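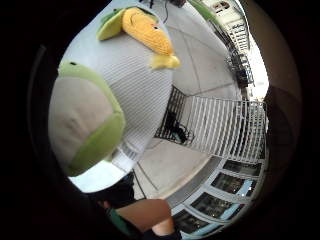 Plodley Weighted Lap Pad, Medium
Sold by Limsakul Soft Goods
In stock. Usually sent out within 2 working days.

Our short view: a decent, plain lap pad that is pleasant to have on your knees and easy to look after. We stock it because it is well sewn. We don't stock it for most of the reasons printed on its box.

What it is

A flat, quilted cushion filled with glass beads, meant to rest across the thighs while you sit. The outer cover zips off. The inner pad is stitched into small pockets so that the beads can't all run down to one end, which was the main fault of the Tendilov pad we used to sell and no longer do.

It comes in one weight, 2 kg. The maker has talked about a lighter one for a while. We will list it when we have held it.

What the box says, and what we think of it

"Melts away anxiety." We would leave this one alone. Some people like a steady weight on their legs and say they feel calmer with it. Others find it annoying after five minutes and push it on to the floor. We have met plenty of both and can't tell you in advance which you will be. If you are seriously worried about your own nerves or your child's, please talk to a doctor before you talk to a shop.

"Improves focus by engaging deep pressure receptors." We wrote to ask what this was based on. The reply was friendly and had a leaflet attached. The leaflet repeated the sentence. Until something better arrives, we treat it as decoration.

"Sleep-inducing." It is a lap pad. You use it sitting up. If you fall asleep under it, well and good, but you may just have been tired.

"Breathable cover." Fair enough, up to a point. The cover is brushed cotton and no warmer than a thick pair of trousers. In a heatwave you won't want it, whatever the box says.

"Luxury weight distribution." This means the pockets. The pockets are good - see below.

How it is made

Surachet Sangkhawat, who does our repairs, took one apart for us down to the lining. The pocket seams are sewn twice and the thread is a strong one. The beads sit inside a closely woven inner bag, and that bag sits inside a second, so a burst seam shouldn't put beads on your carpet. He pulled quite hard at the corners and they held. He was less pleased with the zip, which is light for the job and has a small metal puller that can catch on knitwear. Limsakul swaps the puller for a cloth tab before sending the pad out, free of charge. If you would like yours left as the maker supplied it, say so in the order notes.

There is no scent, no music, no app and no battery. We count all of this in its favour.

Washing

The cover goes in the machine at a low heat. Turn it inside out and close the zip first. Don't tumble dry it; the first one we tried came out too short for its own pad. The inner pad is sponge clean only. Do not put it in the machine, even on a gentle setting, even if somebody online says they did and it was fine. Dry it flat and allow a full day.

The oatmeal cover shows tea. The navy cover shows dog hair. Take your pick.

Who it suits

Grown-ups and older children who already know they like a bit of weight. We sell a fair number to people who do a lot of desk work, and some to knitters, who use it to stop a pattern sliding off their knees. Ketsara Saithong in our packing room keeps one over her feet in December, for which it was not designed and at which it is very good.

Who it doesn't suit

Babies and toddlers, at all. Anyone who could not lift it off without help. Anyone with poor circulation or a recent injury to the legs or hips, unless a doctor has said yes. It is also no use as a seat cushion. The beads feel like gravel once you put your full weight on them.

How it compares

The Plernero pad costs more and has a softer cover. Inside it is very much the same thing, with larger pockets that let the beads shift more. If the feel of the fabric matters most to you, buy the Plernero. For daily use we would keep the difference.

A bag of rice in a pillowcase costs less than either. Try it for an evening before you order. If you hate it, you have saved yourself the postage, and we have been spared a return.

What buyers have told us

"Good weight, does nothing for my concentration, use it every day anyway." - Dzifa Acheampong

"I was told it would change my evenings. It hasn't. It is comfy and the cat has taken it over." - Lertchai Yensuk

"Cover washed well. I wish the zip were on the short side." - Chutima Phuthong

We print reviews as they come, apart from spelling.

Guarantee and returns

Seams and zip are covered for 2 years. Send back an unused pad in its bag within the month and we refund the price. Return postage is yours to pay unless the pad is faulty. Used covers can't be returned, though we do sell spare ones singly in both colours.

Page last checked 15 Aug 2019. Prices are shown at the till and include VAT.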